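### 3.2 Layout of the powder-charging station

All charging work at the Abera site was done on one table, which was covered with black cloth before the glassware was set out. The cloth serves two purposes. It keeps light glassware from sliding on the hard tabletop, and it makes spilled powder easy to find. The powders in the Kikance series are white, and grains that would be lost on a pale bench top show up on black fabric at normal reading distance. The cloth was taped down along its border. In pilot work an untaped cloth crept toward the edge of the table whenever a heavier item was dragged across it, and the cork ring moved with it.

The receiving vessel is a small round-bottom flask. A flask of this shape cannot stand by itself and is held in a cork ring. Cork was chosen over the rubber rings supplied in the Bellden kit. Rubber grips the flask well, but in the pilot it tended to lift together with the glass when the flask was picked up, and a charged flask that brings its ring along is easily tipped when the ring drops off. Cork releases the glass with very little pull. Its drawback is wear: granules come off the inner edge with use, and a granule stuck to the outside of the flask adds to the weighed mass. Flasks were therefore wiped with a lint-free tissue before each weighing, and rings were replaced when the inner edge began to crumble.

The funnel is light, translucent plastic. It stands in the flask neck by its stem only. No clamp was used in the main series. The empty funnel is stable in that position, but the margin is small, and a scoop tapped against the rim can turn it out of line with the neck. The stem should reach past the upper lip of the neck. Powder that touches the ground surface of the joint is difficult to remove and prevents a stopper from seating.

Clear acrylic racks for upright tubes share the cloth with the flask. Each rack has a perforated plate carried above the table, and the tubes are held by the holes in that plate. Transparent racks have one practical advantage over opaque ones, in that the lower end of a tube can be checked without removing it. They also collect dust, which is visible on the plates within a day of cleaning. Racks were cleaned with a damp cloth and air dried, as dry wiping charged the acrylic and drew in more dust and stray powder.

**Figure 4.** Glassware and acrylic racks in use at the charging station, Abera site.

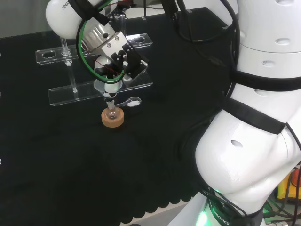
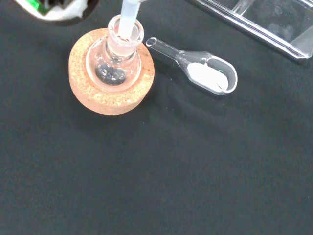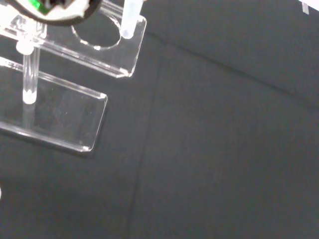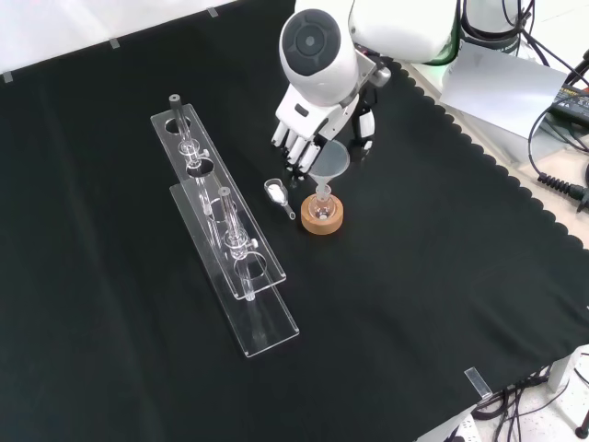

Why is the solid added through a funnel when the scoop is narrow enough to be held over the flask neck?

The funnel gives a wider target and carries the powder past the joint, so that less of it ends up on the ground glass.

The effect was measured directly. In the Kela trial set, a nominal charge of 125 mg was transferred 40 times with the funnel and 40 times without it, with the same flask size and the same scoop. Three quantities were recorded for each transfer: mass found in the flask, mass recovered from the cloth, and mass wiped from the joint. Transfers without the funnel left visible powder on the joint in most cases. With the funnel the joint was usually clean, and the missing mass was found on the inner wall of the cone and at the top of the stem.

Retention in the funnel is thus the main remaining loss. It depends on the powder more than on the technique. Free-flowing material passed through the stem in one step. Cohesive material bridged at the point where the cone meets the stem and had to be loosened by tapping. Tapping was limited to five light strokes on the outside of the cone. Further strokes released little additional material and increased the chance of shifting the funnel in the neck. Pushing the plug through with a rod was tried and abandoned, as the rod itself retained powder and had to be weighed as a separate item.

The position of the scoop between transfers also mattered. A loaded scoop is set down on the cloth close to the cork ring, on the side from which it will next be lifted. Short travel reduces spillage, but a scoop resting against the ring can be caught when the flask is turned. A gap of one finger width was adopted as the working rule. Larger gaps, up to 70 mm, gave no measurable change in the mass recovered from the cloth.

Tubes in the racks were kept upright and stoppered wherever the work allowed. Side arms and clips were turned away from the flask. Earlier layouts placed the racks directly behind the cork ring with the clips facing forward, and on several occasions a clip was knocked while the funnel was being removed. Offsetting the racks from the flask solved this at the cost of some table space.

One limitation of the layout should be noted. Powder recovered from the cloth cannot be returned to the charge, and the weave holds fine particles that brushing does not fully release. The cloth losses reported in Section 4 are therefore lower bounds. A smooth black sheet would allow better recovery, but glassware slid on the sheets available to us in October, and the cloth was retained for the full series. Its condition was checked at the start of each run, and it was changed whenever the powder used in the run was changed.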